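Washing a plush blanket without wrecking it?

kostelmom
Posted Wednesday, 8:14 pm

Ok blanket people, I need help. My plush blanket used to be so soft you'd fall asleep just walking past it, and now it feels like a stuffed animal that's been through the dryer 100 times. I've had it 3 winters. I wash it warm with regular detergent and a cap of softener, then dry it on medium until it's done. The tag faded ages ago so I have no idea what I'm supposed to be doing. Is it dead or can I bring it back?

pilkington_pete
Posted Wednesday, 8:31 pm

Softener is your problem. It coats the fibers and after a while they mat down. Wash it cold with half the detergent you think you need, then run a second rinse with a cup of white vinegar where the softener would go. No, it won't smell like salad. Mine did for an hour on the line and then it was gone.

And please turn that dryer down!! Medium is too hot for polyester plush. The tips of the fibers kind of melt and curl, and vinegar can't undo that part.

laundryday_lu
Posted Wednesday, 8:52 pm

Going to disagree with Pete a little. I've used softener on ours for years (just a splash, every third wash or so) and it's fine. I think it's all heat. We moved to an apartment with coin dryers that only have one setting, which is Surface Of The Sun, and my good throw was ruined in a month.

What do you have, kostelmom? Is it the thin fleecy kind or the heavy kind that takes up the whole washer?

kostelmom
Posted Wednesday, 9:10 pm

The heavy kind! It fills our washer so full that the middle barely moves, now that I think about it. Might be part of the trouble.

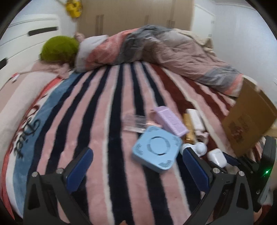
my blanket on the bed, stripes and all

I got it for the colors. My husband wanted plain gray and I said we already live in a state with plain gray weather, thank you.

pilkington_pete
Posted Wednesday, 9:22 pm

If the middle isn't moving then it isn't rinsing, so you've got old soap in there on top of the softener. Take it to a laundromat and use one of the big front loaders. I think it's 7 bucks at ours, but you only need to do it a couple times a year. Skip the soap completely on the first round and look through the glass. If you see suds, there's your answer.

Nives Colombo
Posted Wednesday, 9:47 pm

I use a Sonaso brush on mine, the one with the soft bristles. Brush it while it's still a bit damp, all in one direction, then let it finish drying over two chairs. It takes forever and my arm hates me but the pile stands right back up. A clean pet slicker brush works too if you go easy.

I wouldn't do vinegar every time though, my repair guy says it's hard on the rubber seals in the washer.

pilkington_pete
Posted Wednesday, 9:55 pm

A cup twice a year is not going to hurt a seal. Your repair guy sells seals lol

Nives Colombo
Posted Wednesday, 9:58 pm

He does sell seals. I'm still not doing it every week.

laundryday_lu
Posted Wednesday, 10:06 pm

Ooh I forgot about brushing. Kostelmom, try a corner first! I got carried away on a cheap one and it shed all over my couch.

kostelmom
Posted Wednesday, 10:20 pm

Ok so the plan is laundromat, cold, no soap, vinegar in the rinse (sorry Nives), lowest heat, then brush a corner and see. I'll go this weekend if I can get the kids to come carry it. Does anybody know if the big machines take cards now or do I need to dig for quarters?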